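Frage: Roboter in der Teeküche und beim Abräumen – was wird aus unserem Team?

Gestellt von Mirjam K., Mai 2021
Kategorie: Arbeit & Technik
258 Aufrufe, 2 Personen finden die Frage hilfreich

Hallo zusammen

Ich leite bei uns den Hausdienst, wir sind 16 Leute und machen alles, was in einem Bürohaus so anfällt: Sitzungszimmer herrichten, Küchen in Ordnung halten, Fundsachen, Geschirr, Post verteilen. Jetzt hat die Geschäftsleitung beschlossen, dass ab Juni ein fahrbarer Roboter mit Arm die Aufenthaltsräume abräumt. Das System heisst Vidullow und kommt von der Firma Piras. Bevor das Ding überhaupt im Haus steht, wird alles am Computer durchgespielt, und zwei von meinen Leuten sollen dabei mitmachen und festlegen, was wohin gehört.

Und da fangen meine Fragen an. Mein Kollege Engelbert macht die Abendrunde seit Ewigkeiten und fragt mich jeden zweiten Tag, ob er sich etwas Neues suchen soll. Ich weiss nicht, was ich ihm sagen soll. Offiziell heisst es «niemand verliert die Stelle», aber das steht nirgends schriftlich. Hat das jemand von euch schon durchgemacht? Was ändert sich im Alltag wirklich? Und gehört dieses Mitmachen am Computer zur Arbeitszeit oder ist das eine Schulung, die man separat abrechnet? Bei uns sagt jeder etwas anderes.

Danke schon mal!
Mirjam

3 Antworten

Antwort von Cyrill Wieser
Würde mich sofort an die Personalvertretung wenden. Bei uns im Lager hiess es auch, niemand muss gehen, und dann wurden die befristeten Verträge halt nicht verlängert. Mehr sag ich dazu nicht.

Antwort von Johanna Hollenstein (als hilfreichste Antwort markiert)
Hoi Mirjam, ich arbeite bei Treswood im Hausdienst und wir haben das Ganze hinter uns, also zumindest den ersten Teil! Ich erzähl einfach mal, wie es bei uns war, vielleicht hilft es dir.

Zuerst zur Arbeitszeit: Bei uns lief alles als normale Arbeitszeit, die Vorbereitung am Computer genauso. Das haben wir uns aber vorher per Mail bestätigen lassen, und das würde ich dir dringend raten. Wir haben uns im Team durch 200 Übungsszenen geklickt (ich hatte am Schluss viereckige Augen) und zu jeder aufgeschrieben, was man abräumt, was man stehen lässt und wo man besser jemanden fragt. Am Anfang kam ich mir ziemlich blöd vor. Ich räume seit Jahren Tische ab, das macht man doch einfach! Aber dann merkst du, wie viel du dir dabei überlegst. Ein Glas kommt in die Maschine, klar. Aber Kopfhörer? Die fasse ich doch nicht einfach an und lege sie irgendwohin, die gehören jemandem, der vielleicht nur schnell auf dem WC ist. Oder eine Schachtel, bei der du von aussen nicht siehst, ob noch etwas drin ist.

Ich häng dir mal so eine Übungsszene an, damit du Engelbert etwas zeigen kannst.

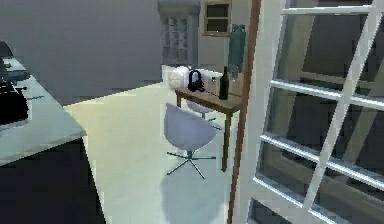
Übungsszene aus dem Simulator: Tisch mit Kopfhörern, Schachtel, Flasche und Glas

Über genau solche Tische haben wir im Team am längsten gestritten. Die Flasche zum Beispiel: Ich hätte sie weggenommen, meine Kollegin hätte sie stehen lassen, und beide waren wir felsenfest überzeugt. Am Schluss haben wir eine Regel gemacht, die für alle gilt, auch für die Menschen – das war für mich fast der grösste Gewinn an der ganzen Übung.

Was sich im Alltag geändert hat: Die Abendrunde ist kürzer, dafür schaut morgens jemand die Liste mit den unklaren Fällen durch. Das ist mehr Bildschirm und weniger Laufen, und nicht alle mögen das. Ein Kollege hat in die Werkstatt gewechselt, freiwillig, soviel ich weiss. Mir persönlich fehlt das Schwätzchen mit den Leuten, die abends noch dasitzen. Entlassen wurde bei uns bis jetzt niemand, aber garantieren kann dir das für euer Haus natürlich keiner. Lass dir die Zusage schriftlich geben, mit Datum und mit den Pensen drin!

Und nimm Engelbert unbedingt in die Zweiergruppe. Wer die Abendrunde kennt, weiss Sachen, auf die die Firma von allein nicht kommt.

Antwort von Urs Zaugg
Kann mich Johanna anschliessen, bin aber etwas skeptischer. Wir hatten bei Postmont so ein Projekt und am Computer lief es super, im echten Haus dann eher zäh. Die ersten Wochen hatten wir mehr Arbeit als vorher, weil immer einer danebenstehen musste. Plant das ein und streicht ja nicht schon vorher Schichten. Frag auch, wer nachts angerufen wird, wenn das Teil im Gang stehen bleibt. Bei uns war das ich – ohne Pikettzulage, bis ich reklamiert habe.

Kommentar von Mirjam K.
Vielen Dank euch allen, vor allem dir Johanna! Das mit der Mail mache ich gleich morgen. Und die Pikettfrage hatte ich gar nicht auf dem Schirm, Urs.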